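Gaillard Toy Library opens its sorting table at Tresham

For release 10 Nov 2019

Hello from Tresham! I'm Solange Aubert, I run the Gaillard Toy Library, and I've been told a press release should get its news into the first line, so: our new sorting table opens to families this month, it's free with a library card, and you can take the blocks home with you when you're done.

If you've been in before, you know we've always been a lending place. You come in, you pick a puzzle off the shelf, you go home. That's lovely, but it left us with a room full of toys that children weren't really supposed to play with, and I got tired of saying "when you get home, sweetheart" forty times in an afternoon. So we've cleared the front room, moved the tall shelves to the back wall, and made a proper place to sit down and try things.

We're calling it Plolter. It's a word my assistant Declan Harawira came up with for the noise of blocks being tipped out of a bag, and by the second week everyone was using it. You can plolter. You can be ploltering. I've stopped fighting it.

What's on offer

The collection has 566 loose blocks in it right now, all shapes, all plastic, all bought or donated over the past few years. Declan washed and checked every one of them over the summer, and the total used to be 568 before he found two with cracks and took them out. The blocks are packed into 60 drawstring bags, and each bag goes with a card showing what ought to be inside. Cubes, stars, hearts, hexagons, the little house shapes – you get a mix, and no two bags are quite alike.

Most of our members know these as shape-sorter blocks, the ones you post through holes in a lid. We do lend the boxes with the lids too. But I've watched a lot of toddlers by now, and so many of them lose interest in the holes and just want to line things up, or put all the yellow ones together, or hand you the same star over and over and take it back again. That's what the table is for. There's no right answer to get to and you don't have to finish before the next family comes.

Why a board?

This part is my hobbyhorse, so bear with me. We tried foam mats first and the blocks with narrow bottoms kept tipping over, and we tried trays with raised sides, and the little ones leaned on the sides and flipped the whole lot into their laps (twice in one morning, and one of those was a lap with a snack in it). A big flat wooden board works so much better! It's steady, it's easy to wipe, and a heart will stand up on it. The pale wood helps as well, I think. The colors show up beautifully against it, and when a child is looking for the other yellow one, it's right there.

Régis Lacroix from Rastance, the woodshop down the street, talked me through looking after the boards and wouldn't take anything for his time except a coffee. His advice, which I pass on to anyone who wants to do this at home: damp cloth, never soaking, dry it straight away, and don't store it leaning against a radiator. I had been storing ours against a radiator.

"I like that the kids get a real piece of wood to work on," Régis told me. "They run their hands over it before they touch the toys. Then they bang on it, of course, but it can take that."

How a session goes

Sessions are 45 minutes and the group is kept small, so please book at the desk or by phone. Grown-ups stay and sit with their child. Older brothers and sisters are welcome too, and we keep some harder puzzles on the side shelf for them. We run things pretty loosely, but it usually goes something like this:

1. Pick a bag and tip it out (gently, please, if there's a baby asleep in the room).

2. Let your child have a good rummage for a few minutes without steering. Veronika Rüegg, who leads the morning group, is very firm with me about this one, because I always want to join in.

3. Bring a few blocks together in the middle of the board and talk about them. Find the blue cube. Find the red star. Which ones are yellow, and are they the same shape? A heart and a hexagon make a great pair for this, same color and nothing else alike.
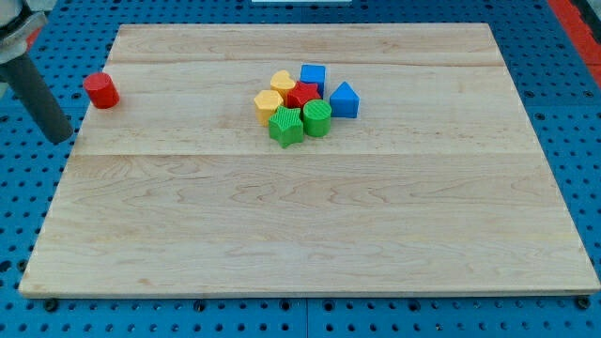

4. Swap something. Take one block away while your child's eyes are shut, or trade a block with the family next to you. Expect some strong feelings about trading.

5. Pack up together. Check the blocks against the card, drop them back in the bag, and bring it to the desk. If you'd like to borrow that bag, we'll stamp it out to you on the spot.

A thank-you

We have 117 member families now, and a good number of them gave blocks, bags or a Saturday's worth of lifting when we moved those shelves. Bastien Masson sewed new drawstrings for every single bag and then went back and redid the ones he thought were too short. Thank you, Bastien – they're perfect.

Coming to see us

Reporters and photographers are very welcome during opening hours. Please let us know ahead so we can ask the families first. Veronika and I are both happy to talk, and Declan will explain the word Plolter to anybody who asks.

Library cards are free to Tresham residents, and you can sign up at the desk on your first visit. Bring something with your address on it. Bags go out for three weeks at a time, and if a block goes missing at your house, just tell us. It'll be under the couch.

Contact: Solange Aubert, Gaillard Toy Library, Tresham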